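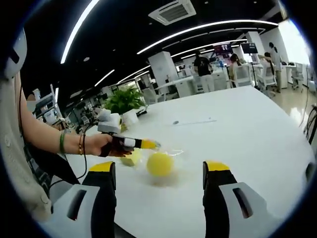 About us

Nelwood began with a packing line in Hokstead and a lot of sore wrists. We still pack small goods there, and we now teach machines to share the job — with the people who know it best doing the teaching.

Our packers spend up to 90 minutes of a shift with hand-held grippers, picking things up and putting them down so the robots can learn from it. It's paid at the trainer's rate, and the waiting list for a place is lovely to see! 53 of us work across 2 sites, Hokstead and Bruseck, and plenty started out on the belt.

What has changed? Far less lifting, no night shift at Bruseck, and a say in which task goes to a machine next (we vote on it every February). The fiddly jobs are still ours, and we're rather proud of them.

Want to see the place? Come along on a Wednesday afternoon and ask for the Tennant room.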